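Course: Working Practice for Service Robots in Homes and Shared Spaces
Handout 3: Rules for the work area before and during a run

Read this before the practical session. The Dramunar course uses the same text, but their numbering is different, so please use the numbers of this handout in your report.

3.1 Who is responsible

In each group one student is the operator and one is the safety observer. The observer holds the stop button and does nothing else. He or she does not type, does not take notes and does not help with objects. If the observer has to leave, the run is stopped first. It is not enough to put the button on a table near the operator.

The two roles change after each block of runs. Write the change in the log with the time, also when it is the same two persons for the whole afternoon.

3.2 Risk assessment

A risk assessment is made for a robot together with its task and its room. The manufacturer gives you information about the machine, but the manufacturer doesn't know your kitchen. For this reason the assessment from the Thibodeaux lab cannot be copied for the Brulden rooms, even if the robot is of the same type. Begin with the task, list the hazards, and decide for each hazard if you can remove it. Only when this is not possible, you go on to guards, reduced speed, and at last to warnings and training. Many reports start with the warnings, and this costs points.

3.3 Floor, cables and open furniture 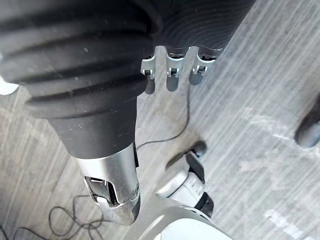
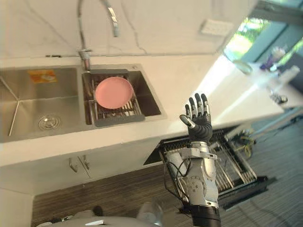

The floor belongs to the work area and is checked in the same way as the robot. Go along the complete path of the base and of the people, and look for cables, edges between two floor coverings, and furniture parts which can be opened. At the sink, the drawer rack is pulled out into the room and a coiled yellow and black cable lies on the carpet near its base, so on your sheet these are two separate entries, one for collision and one for tripping. Thin cables need more attention than thick ones - a black cable on a light floor is easy to see, the same cable on a dark striped floor is not. For each cable write down what it is connected to. If you don't know, ask before you move it.

A drawer or a door that must stay open for the task is marked in the plan in its open position. A drawer that is not needed is closed before the run.

3.4 Hands and joints

Finger joints and hinge brackets are pinch points, also when the motors are off. Do not hold the robot by the fingers or by a cable. Long hair is tied back, and loose sleeves and bracelets are not allowed inside the marked zone.

3.5 Water and dishes

Sink tasks are done without running water unless the task sheet says something else. Broken dishes are a stop condition. Stop the robot, remove the pieces, check the gripping surfaces, and only then start again.

3.6 Log

Use the Trumetura form 217. Every stop is written down, also a stop by mistake. Keep the remarks short, 200 characters are enough.

For next time: bring your completed sheet for 3.3 and read the chapter on reduced speed.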